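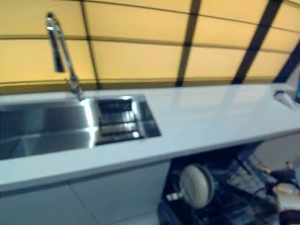

Kitchen trial, pre-run safety checklist, with my comments
Filled in July 23, 2024, before the afternoon block. Job under test: emptying the dishwasher.

I've been asked to put my comments in properly this time instead of scribbling "fine" next to everything, so you're getting the long version. The form is the Lendholm one with our own bits bolted on. Anything marked HOLD means we don't run until it's sorted.

1. Emergency stop within reach of the minder
PASS. Tested both buttons, the wired one and the one on the lanyard. The lanyard one has a stiff click and I had to press it twice before I trusted it (it had gone the first time, I just didn't hear it). Please don't hang it on the door handle. It goes round your neck!

2. Dishwasher door and rack
PASS with comment. The open door is my biggest worry in this whole kitchen, and I include human beings in that. I've barked my shin on it more than once. The arm planner knows about the door when it's fully down, but if somebody leaves it half up the clearance figures mean nothing. Fully down or fully shut, and say which on the run sheet.

3. Sharp items
PASS. No knives in the load, and no peelers either after last November. Gaurav Dhillon wants knives back in by the end of the year and I've told him he can write that risk assessment himself. Forks stay on the allowed list but handles up, please.

4. Breakables
PASS. One plate and one cup are on today's job list as the scored items. A plate standing on its edge is the sort of thing we expect the machine to manage now, and in the last block it got 22 out of 30 out of the rack and onto the worktop without me stepping in. Cups are worse. It either goes for the rim and slips, or it thinks about it for so long that I've drunk my tea by the time it moves. If anything chips it goes in the bin, even if you like it.

5. Worktop
PASS with comment. Small things need to be back in the cupboard or down at the far end, well out of the put-down area. The Segers vision module is very fond of small white things on white surfaces, by which I mean it can't see them at all.

6. Sink and tap
PASS. Tap off, basin clear. We're not doing rinsing, so if you feel tempted to let it have a go at the tap because the morning went well, don't. The wrists aren't rated for splashing and I'd like to keep them.

7. Hands, sleeves and cuffs
PASS with comment. Check the cuff is pulled down over the wrist and not riding up towards the knuckles, and look for loose threads near the thumb joint. Run each finger through open and close at the slow setting before anything else. Give the black fingertip caps a gentle tug as well, one at a time, and if one turns in your fingers it gets replaced before the run.
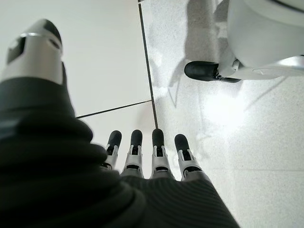
I did mine in 4 minutes, so there's no excuse for skipping it. Wipe the caps with a barely damp cloth afterwards. Washing-up liquid leaves them slippery and then we all spend an hour blaming the software.

8. Floor
HOLD, then PASS. I found a wet patch by the dishwasher when I came in and we waited until it was bone dry. Shiny tiles and water are bad news for me in socks and far worse for something that heavy. Glare is the other thing: bright patches on the floor confuse the Nandard depth sensor, so note the light on the run sheet.

9. People
PASS. Minder plus one, nobody else past the tape. Visitors can watch from the doorway.

10. Logs and battery
PASS. Pluledico logger started and writing. Battery fine for the block.

General comment, as there's a box for it. I got asked again this week if I'd have one of these at home yet. For a dishwasher, no, not yet. I can empty mine in the time this takes to settle on a cup, and I don't need a second person on a lanyard to do it. But I'd have said never two years ago, and now I'm arguing about cup rims, so things have shifted a fair bit. Plates I'd nearly trust it with. Glasses, ask me again later.

Next check due in 7 days, or sooner if the cuffs get changed.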